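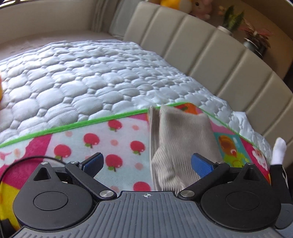 The Green Edge

A short story

Print this story | E-mail this story

My sister-in-law does not believe in buying things new, and I do not believe in my sister-in-law's bargains, so when she told me she had a rental for us in Osenier, with a bed "made up for the baby and everything," I asked what everything meant.

"A mat," she said. "It has apples on it."

I said we had a crib.

"The crib won't fit up the stairs."

She was right about the stairs, which I held against her. We got in at 5 in the afternoon with the crib folded in the trunk, and it stayed in the trunk. My husband carried up the bags. I carried up the baby, who was seven months old and had been furious since Baxter.

The bedroom had a white quilted pad on the bed and a beige headboard with a curve to it, like the back of a seat in a hotel lobby. On the pad somebody had laid the mat. It was bound in bright green. One part was white and pale blue with red apples, and the apples were upside down from where I stood, leaves at the bottom. Next to it there was a folded cloth, and on the dresser a printed card.

The card said: WELCOME. FOR A RESTFUL NIGHT PLEASE LEAVE THE STRIPED CLOTH ON THE MAT.

"That's sweet," my husband said.

"Is it?"

"It's a cloth."

I have read a lot of cards in a lot of rentals. They tell you to jiggle the handle. They tell you the raccoons are friendly. I had never had one tell me where to leave a cloth, and I did not care for the word restful, which people only use when they are charging you for it. We were paying 200 a night.

I turned the card over. On the back it said Skulorlow Guest Homes and gave a phone number, so I called. A recording thanked me and said my call was number 23.

"Twenty-three people," I said. "About this?"

"About anything," my husband said. "About towels."

I hung up and looked at the cloth again. It was beige with thin black stripes, folded over on itself a few times, and it hung past the green border at one end. I picked it up by the middle. It was a perfectly ordinary cloth, soft enough, and it smelled of somebody else's detergent.
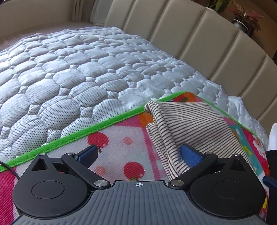 I put it in the dresser drawer, under the spare pillowcases, and shut the drawer.

The baby woke at eleven. She woke at one, and at two, and at twenty past two. I am not telling you this to make a point. She was teething, the room was strange, and a truck kept backing up somewhere down the hill. Any of those would do it. She had done the same thing at home in June with no card and no stripes anywhere.

At three my husband got up, opened the drawer, and stood there in his socks.

"Don't," I said.

"What does it cost us?"

"That's what your sister says about everything."

He spread one end over the green edge and left the rest in a heap, which was not even how we'd found it. Then he lay down and was asleep before I could think of anything else to say. I sat up with the baby between us and watched her look at the stripes. She put out a hand and got hold of a corner. She frowned at it - she has my frown, everyone says so - and went on holding it.

She slept until eight.

"Well," said my husband.

"She was tired."

"I didn't say anything."

I packed while he made coffee. I did the bags, then the diapers, then I straightened the mat and turned it so the apples were the right way up for the next person coming in the door. I folded the cloth in four and set it on the dresser by the card. Then I moved it back to the mat, with the end over the green, only because that was where it belonged and I did not want to be billed.

We were well past Baxter when I reached into the diaper bag for a wipe and felt ribbed cotton.

I did not say anything for several miles. The baby was asleep in the back.

"Did you put something in this bag?" I asked.

"No," he said. "Why?"

I pushed it down under the diapers and zipped the bag shut.

"I thought we were out of wipes," I said.

Related stories

Route 396
The Punemeo Ferry
What the Neighbors Kept
A Key for the Side Door
Cold Supper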